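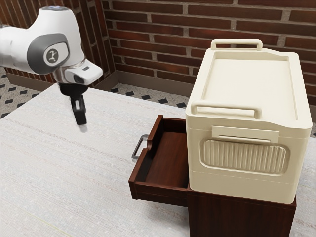
The big table, pale cloth on

Hi Amado, August update on the Hennessy Street oral history project, and it's mostly good news!

We've recorded 73 interviews so far, more than I'd dared put in the proposal (I was sweating over that number in spring). The Lorkano families have been wonderful. One session ran until 8 at night and I had to go home for more batteries.

Transcribing is slower. Ulia has the Jandier tapes and says the old ones hiss so badly she plays every sentence over and over. I'd like to move a bit of the travel money to cover her extra hours, if you're okay with that. 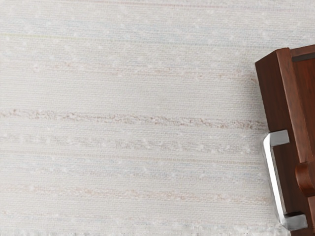

What's left

Two neighborhoods still need visits, and the booklet needs a printer. I got one quote and it made me gulp, so I'm asking elsewhere. The draft chapters are with readers now 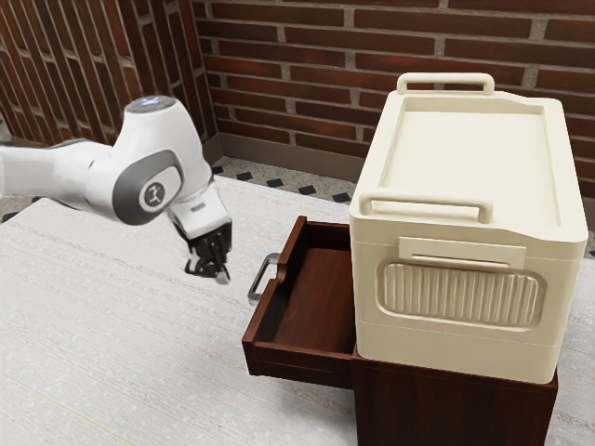
and the comments coming back are kind but long, mainly about spelling of family names, so I'm checking each one with the relatives before anything gets set. Can you send me the new expense form? The old one won't open on my laptop.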